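Halance Spring to Reopen for Swimming and Boat Rides in May

JOSHOLM - The swimming area at Halance Spring will open again in May after being closed through the winter for work on the bank and the main dock, park staff said.

The glass-bottom boat rides will return at the same time. So will the slide, the picnic shelters on the north side and the walking trail as far as the second overlook. The rest of the trail stays closed until the boardwalk past the cypress stand has been replaced.

Park manager Ilaria Sala said most of the work was underwater or close to it, where visitors will hardly notice it.

"People are going to walk down the hill and think we spent the winter painting handrails," Sala said. "The bank was sliding into the swimming area a little more every summer. That had to stop before we could do anything else."

Crews set 285 feet of new retaining wall along the south bank, replacing a timber wall that had started to lean toward the water. The steps into the shallow end were rebuilt with a lower rise and a rail on both sides. A ramp with a gentle slope now runs from the bathhouse to the water, and the park has two water wheelchairs that can be borrowed at the lifeguard office. They can't be reserved.

The dock was taken out to the pilings and put back wider. Boats will load from one side and unload from the other. In past summers both lines stood on the same narrow stretch of planks, and on hot afternoons the wait reached all the way up to the snack bar.

Daily limit stays in place

The park will keep its limit of 600 visitors inside the gate at one time. Once that number is reached, cars are held at the entrance and let in as others leave. Last July the gate was held on most weekends before 11 a.m.

Visitors can reserve an entry time online for the first time this year. Half of the spaces each day will be open for reservation and the other half will stay first come, first served. Sala said the park wanted to leave room for local families who decide over breakfast that it's too hot to stay home.

A reservation is good for one hour after the time printed on it. After that the space goes to the next car in line. There is no extra charge to reserve, but the entry fee is paid in advance and is not refunded for rain. If the swimming area is closed for lightning for more than two hours in a row, visitors can ask at the gate for a pass to come back another day.

Annual pass holders do not pay at the gate but still need a reservation if they want a set entry time. 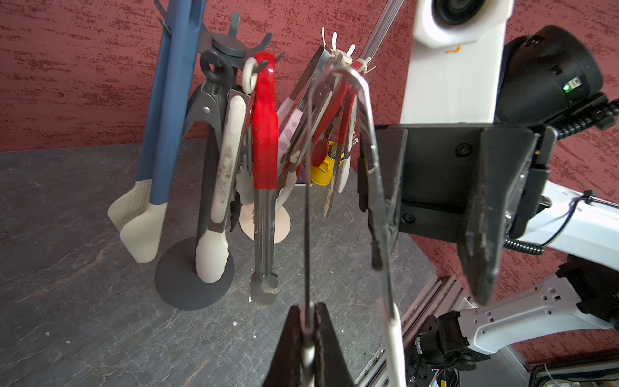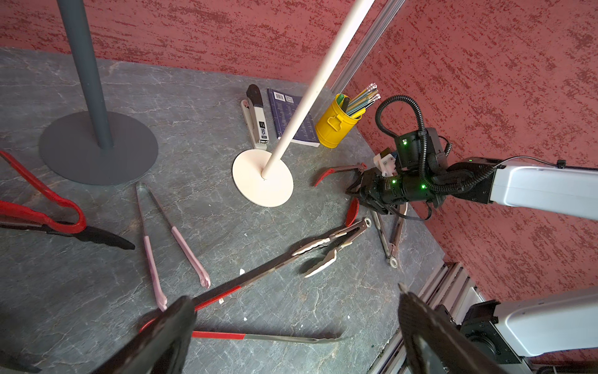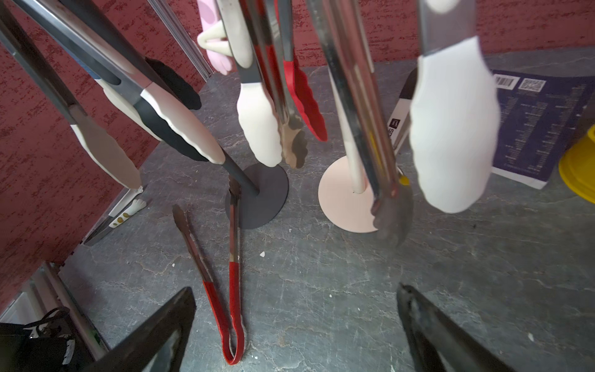 Stands on a gray marbled surface. The first and third pictures show hanging tongs.

Boat rides

Rides last 40 minutes and go from the dock to the bend below the spring head and back. The two older boats are back in service with new glass and new seat covers. A third boat, the Perić, joins them this season. It carries 51 passengers, more than either of the others, and has an open space near the front for wheelchairs and strollers.

Fuseini Bawa, who has piloted boats on the spring for nine years and will train this summer's new pilots, said morning is the best time to go. The sun is still low enough that the glass doesn't glare, and there are fewer swimmers stirring up sand.

"On an early ride you can see down to the ledge and watch the gar sitting there," Bawa said. "By two o'clock you're going to see a lot of feet."

The first boat leaves at 9:15 a.m. and the last one at 4:30 p.m. Tickets are sold at the window next to the bathhouse and are for a specific boat. They are not included in park entry. Children under three ride free on an adult's lap.

Manatees come up the run mostly in the colder months, and staff said visitors should not count on seeing one in summer. When one does come into the swimming area, lifeguards clear the water on that side until it moves on.

Kayaks and tubes

Handden, the outfitter that rents kayaks and paddleboards at the landing downstream, will run a shuttle between the landing and the park's lower lot. The shuttle leaves every half hour from 8:30 a.m. and costs nothing for people renting from Handden. Others can ride if there is room.

Private kayaks can still be launched at the lower lot. They must be carried down, as the gravel lane to the water is now for park vehicles only. Paddlers are asked to stay out of the roped swimming area and to give way to the tour boats at the bend, where the channel narrows.

Tubes are allowed in the swimming area before noon only. The park has no air pump for public use.

Parking and food

The main lot has been repaved, and a grass field across the road has been marked off for extra parking on holiday weekends. People who park there should use the crossing by the entrance sign. Parking along the road shoulder is not allowed, and the county will tow.

The snack bar opens at 10 a.m. Coolers are welcome, but glass and alcohol are not, and bags may be checked at the gate. Grills at the picnic shelters are free to use. Shelters hold up to 20 people and can be reserved by phone at least one week ahead.

A survey at the gate last season drew 773 responses. The most common request was more shade near the shallow end, and the park has put up four fabric canopies there. The second was for warmer water. The spring stays at 72 degrees all year.

Park hours from May through August are 8 a.m. to sunset. The swimming area closes at 6 p.m.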